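When a Robot Forgets Where Its Hand Is

Some robots have hands very much like yours. They have fingers, a thumb and a palm. But a robot does not feel its hand the way you feel yours, and sometimes this makes trouble. Today we will learn about one small fault that happened in the robot workshop at Hiltadville, and what the people there did about it.

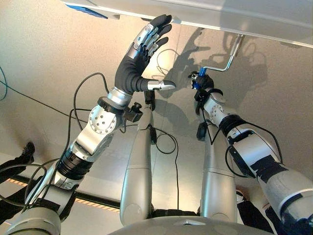 Written by Smits, workshop educator
Jul 18, 2023

First, try something. Close your eyes and touch your nose with one finger. Easy! You did not need to look, because your body knows where your hand is. There are little sensors inside your muscles and joints, and they send messages to your brain all day long.

A robot has sensors in its joints too. In our workshop the robot is called Wodov. Each joint of Wodov has a sensor that tells the computer, "I am bent this much." The computer puts all these numbers together and works out where the hand must be.

Now Wodov had a job to practise. It had to take hold of a crank, the kind of handle that goes around and around, and turn it. One hand does the turning. The other hand must stay out of the way, with its fingers open. It sounds simple, but a crank is a difficult thing for a robot. The handle does not go in a straight line, it goes in a circle, and the hand must follow the circle exactly. If the hand goes even a little bit outside the circle, it pulls on the rod, and the rod pulls back.

And that was the fault. One morning in April, the sensor in the wrist began to give a wrong number. It was only a small mistake, like a clock that is a few minutes late. The computer did not know. It believed the hand was in one place, but the real hand was 10 millimetres away from there.

For the first turn everything looked good. On the second turn the arm started to shake. Then there was a loud click, and Wodov stopped in the middle of the circle, still holding the handle.

Were the people scared? A little bit surprised, yes. But the stop was a good thing. Wodov has a safety rule in its computer: if the arm must push much harder than it expects, it must stop at once. We call this a force limit. You have something similar. When you push a drawer and it is stuck, you feel it and you stop pushing, or else you may break the drawer or hurt your fingers.
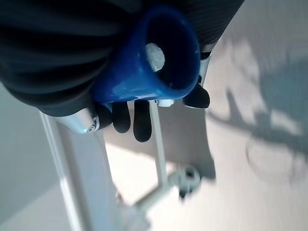
HOW THINGS WORK

After a robot stops like this, you must never run to it and pull on its hand. The motors can still have power, and a robot arm is heavy and strong. In our workshop there is an order for what to do, and everybody learns it, also the visitors.

1. Stand back, behind the coloured line.
2. An adult presses the big stop button.
3. Wait until the adult says the power is off.
4. Only then, a trained person may come close and look.

The trained person found the problem with a test called calibration. This long word means "checking the numbers against the real thing". You move the wrist to a place you know very well, and you read what the sensor says. If the two are different, something is wrong. They did this test 50 times, and almost every time the wrist number was wrong by the same amount.

So what was the reason? It was a small screw! The sensor is held by it, and after 3000 turns of the crank the screw had become a bit loose. The sensor could slide, and so its numbers slid as well.

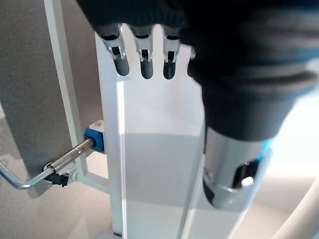
They tightened the screw and did the calibration again. Then Wodov tried the crank very slowly, with the force limit set lower than before, so that it would stop even sooner if something was still not right. It made 100 turns without shaking. Now the screws in the wrist are on a list, and the list is checked every morning before the power goes on. The list is kept in a yellow folder with the name Gullis on it, which is the name of our other robot, because the folder was first made for that one.

Words to remember

Sensor — a part that measures something and sends the number to a computer.
Joint — a place where an arm or a finger can bend.
Force limit — the most a robot is allowed to push before it must stop.
Calibration — checking the numbers against the real thing.

Try it at home

Ask a friend to close their eyes and hold one arm out straight. Gently move their hand a little up or down, and ask them to put the other hand at the same height, with eyes still closed. Then they can open their eyes and look. How close did they come? Change places and try it yourself, first with the left hand and then with the right.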